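4.3 Keeping two planners out of each other's way

I'll admit we got this part wrong the first time. Our original setup ran one planner per arm, and each treated the other arm as a moving obstacle. Fine on paper! In practice, both arms would head for the same bit of table, spot each other and back off politely, over and over, until the run hit its 60 second limit.

Odair Nogueira suggested we stop planning the arms separately once they got close, and that's what Todunel (our coordination layer) does now. Far apart, each arm keeps its own plan and its own clock. When the predicted distance between the grippers drops below 80 mm, Todunel merges them into a single joint-space problem and replans at 30 Hz – slower than we'd like, but steady. Once they separate again, it hands control back.

The fiddly bit was the handover itself. Horácio Aguiar traced most of our jerky motion to stale velocity targets left in the Pruvesero driver queue, so we now flush the queue and blend the old and new commands over 2 control cycles. It's a small fix, and I wish we'd found it before May.

Soft packaging is where the merged mode earns its keep. A bag doesn't have a shape you can trust, so we leave it out of the collision model altogether and let the wrist views correct the approach (Figure 4).

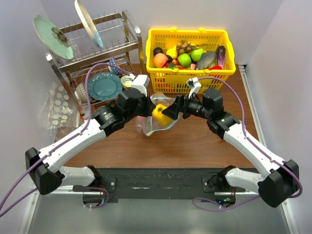 Figure 4. Both grippers close together near a yellow object on a clear plastic bag, with the basket of artificial produce and the dish rack behind.

We kept the basket and rack in the collision model as plain boxes. I tried finer meshes for both, but planning slowed down and the paths looked much the same to me, so the boxes stayed.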